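Commercial Claims Handler, Small Business Insurance

Landura arranges liability and equipment cover for 3,772 small firms, mainly event hire, laundry and catering. The post is based at our Rallach office and reports to Ottavio Grasso.
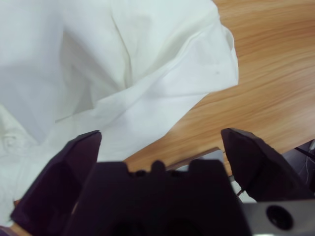 Duties include logging new claims, checking policy wording and settling losses up to £3,000 without referral. Larger claims pass to the senior handler.

Applicants need 3 years in claims work - motor experience is accepted. Annual leave is 41 days, bank holidays included.
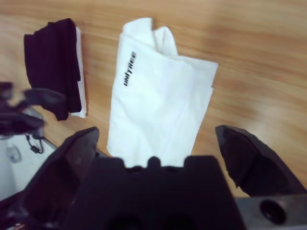
White and dark cloths, folded on a wooden table.

Send a CV and covering letter by the end of September.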